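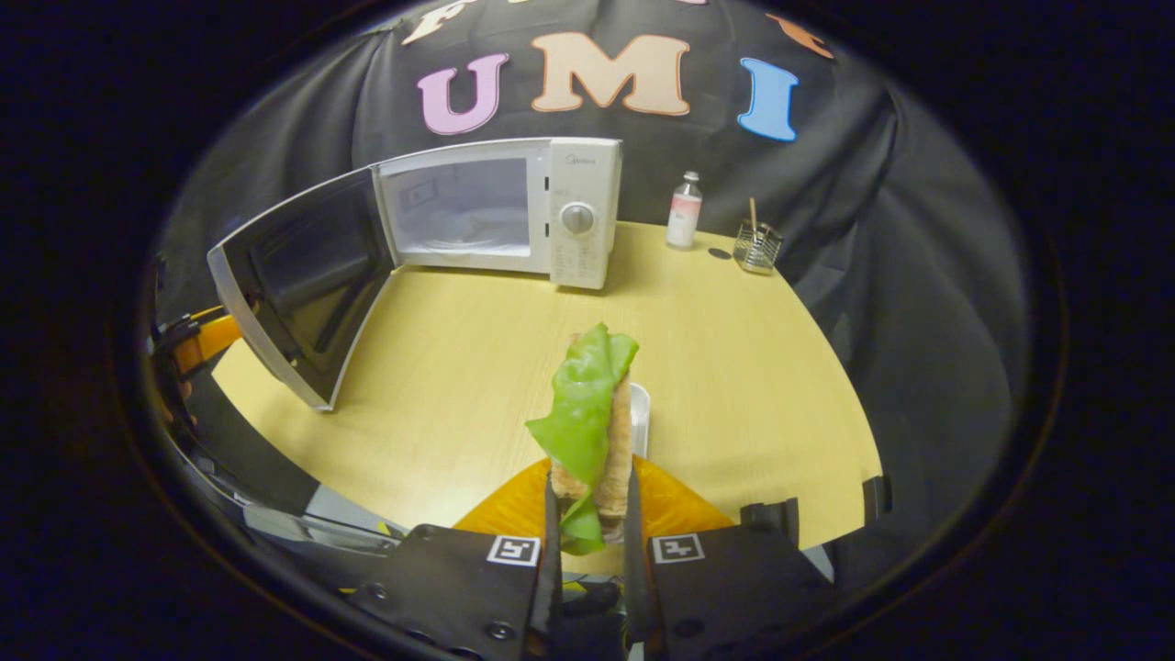
**Gorketell**: 그리퍼 손가락 간격부터 다시 맞추는 게 먼저 아닐까요? 작년에 저희 팀은 82mm로 벌려 놓고 시작했다가 빵 과제에서 점수 다 날렸어요ㅠㅠ

**두부한모**
글쓴이예요. 저희 동아리는 Mindix 교내 대회 준비 중이고, 과제가 샌드위치를 집어서 전자레인지에 넣는 거예요. 시연 데이터는 50개 모을 계획인데 지금 11개 했어요. 식빵 두 장에 상추 올린 걸로 하는데 상추가 손끝 사이로 접혀 내려와서 은근히 신경 쓰여요. 다들 재료는 뭘로 연습하세요?

**stuvberg_7**
저는 상추 빼는 쪽이요. 처음엔 빵만 쓰고 성공률 나오면 그때 추가하세요. 변수 많으면 뭐가 문제인지 못 찾아요.

**납땜요정**
> 저는 상추 빼는 쪽이요

음 저는 반대요! 대회 때 상추가 나오면 결국 처음부터 다시 모아야 하잖아요. 작년에 우리 조가 딱 그렇게 해서 4월 내내 동방에서 살았어요... 차라리 섞어서 모으는 게 나아요.

**stuvberg_7**
그건 일정 문제지 방법 문제가 아닌 듯요. 7개만 빵으로 해 봐도 감이 오는데.

**두부한모**
앗 싸우지 마세요ㅋㅋ 규정집엔 "속재료 포함"이라고만 돼 있어서 저도 헷갈려요. 그리고 전자레인지 문은 열어 둔 상태로 시작해도 되는 거 맞죠?

**Gorketell**
문은 열어 두고 시작해도 돼요, 작년이랑 같으면요. 대신 문 각도를 매번 조금씩 바꿔 주세요. 저희는 항상 똑같이 활짝 열어 놓고 모았더니 심사 때 덜 열린 문에 그대로 박았어요. 샌드위치 방향도요! 세워서 잡는 것만 모으지 말고 눕혀서 잡는 것도 섞으세요.

**납땜요정**
손가락 힘도요. 세게 쥐면 빵 가운데가 눌리는데 심사표에 모양 유지 항목 있어요. 저는 손끝에 얇은 실리콘 붙였는데 꽤 괜찮았어요.

**stuvberg_7**
실리콘은 빵가루 붙어서 별로던데요. Tomaszewski 패드 써 본 분 있나요?

**두부한모**
그건 처음 들어요, 검색해 볼게요. 일단 상추 넣은 거랑 뺀 거 반반으로 가 보려고요. 오늘 저녁 8시까지 동방에 있을 거라 더 모으고 다시 글 올릴게요!

**납땜요정**
반반 좋네요. 마커에 소스 안 묻게 조심하세요, 저 그거 때문에 하루치 버렸어요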